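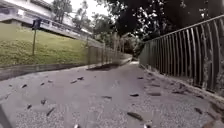 Low miles are ruining old cars. There, said it. I don't mean the mileage itself, I mean the worship of it, the ads that lead with the odometer like it's a blood test. Been chewing on this for weeks, mostly on foot, uphill, leaves all over the path, tall railing on one side and the grass bank on the other. Good place to get worked up about carburetors. And what set me off was a Broltov coupe at the Brophy auction last October, 1,664 miles from new, which sold for more than my house is worth. Brown on brown. 105 horsepower when it left the factory. Plenty fewer now I'd bet, and I'd bet because it wouldn't start.

It did not start. They pushed it across the block, two guys in matching polo shirts, and the room clapped.

I've owned Broltovs most of my adult life. Not a fancy car. Built for schoolteachers and people who sold carpet. The steering is good, the seats are great, the heater works too well and the rust starts behind the rear wheels before you've made the second payment. What made people love them was driving them. Long third gear, nice growl at the top of it. You don't get any of that from a car on a trailer.

And yes I know the argument. Somebody has to save a few. Fine. A museum should have one, with the plastic still on the door panels, so a kid in fifty years can see what the stitching looked like. I'll even buy the ticket. But every club newsletter I get now is full of people doing the museum's job in a two-car garage, badly, and then wondering why the brake cylinders are stuck.

Because that's what sitting does. Seals dry out. Fuel turns to varnish. Brake fluid pulls in water and eats the bores. Mice move in, and mice like Broltov wiring more than any other kind, ask me how I know. Tires go square and then they go hard and then some poor buyer trusts them on the interstate becuase the tread looks new. Of course the tread looks new. It's older than his kids.
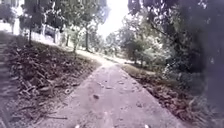
The price guide problem

Price guides did this. Partly auctions on TV, but mostly the guides. They knock a car down for every mile and hardly touch it for sitting dead in a barn, so owners do the math and leave it in the barn. Rational! Dumb, but rational. I've got a neighbor who turned down a perfect drive in perfect weather because it would've tipped his odometer over a round number. Grown man. Stood there with the keys in his hand.

What I'd like to see in an ad is this. When was it last driven, how far, and did it get hot. Who changed the fluid. Show me receipts from the last 2 years and keep the window sticker in the drawer, I don't care what the carpet mats cost. A car with a fat folder of boring receipts is a better car than one with a tiny number on the dash. Every mechanic I've ever paid says so and they say it while handing me the bill for the tiny-number one.

That was my second Broltov. The tiny-number one. Bought it off a widower's estate in Stamville, showroom clean, smelled like a new shoe. Towed home. Then fuel tank, fuel pump, lines, all four brakes, water pump, radiator, and a clutch that had bonded itself to the flywheel. I spent the first summer with it looking at the underside. Meanwhile my ratty daily one, with the dented door and three different shades of red, took me to work and back the entire time without so much as a cough.

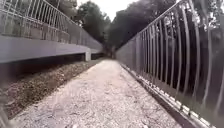
I sold the clean one in the end, at a loss, to a man who told me proudly he wasn't going to drive it either. So it goes around again. Somebody will pay for those brakes a second time, and it probably won't be him.

People say I'm only down on low-mile cars because I can't afford one. Could be! I don't think so though. I've ridden in a couple of the good ones and they're nervous things. The owner's nervous anyway. Won't take it over a gravel patch, won't park it near a cart return, won't let you eat a doughnut. You come back from the ride more tired then when you left.

And there's the kids question, which the clubs love to fret about. Why aren't young people into old cars. Well, where would they see one? I got hooked because a guy on my street drove his to the hardware store and blipped it at me when I waved. You can't wave at a garage door. Put the rope and the little sign in front of it, DO NOT TOUCH, and then complain in the newsletter that nobody under forty shows up. Come on.
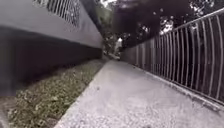 So drive the thing

My proposal is small. 100 miles a month, weather permitting, every old car whose owner claims to love it. Get it fully warm, work all the gears, use the brakes hard once where it's safe. If you live where they salt, park it for the winter, no argument from me, but do it properly and get it out again in spring before you've got ten excuses lined up.

The Skino rally used to have an award for the highest mileage driven in to the event under its own power. Dropped it years back. Now there's a trailer parking lot bigger than the show field and an award for originality of hose clamps. I'm only half kidding. Bring the mileage award back, make the trophy bigger, and give the hose clamp guy a handshake.

As for that brown coupe, I heard it went straight into storage with a cover on and a battery tender on the terminals. I'd have had it in third gear by now, once it had fresh fuel and a set of tires.

By Brophy Motor Notes staff
2025-04-12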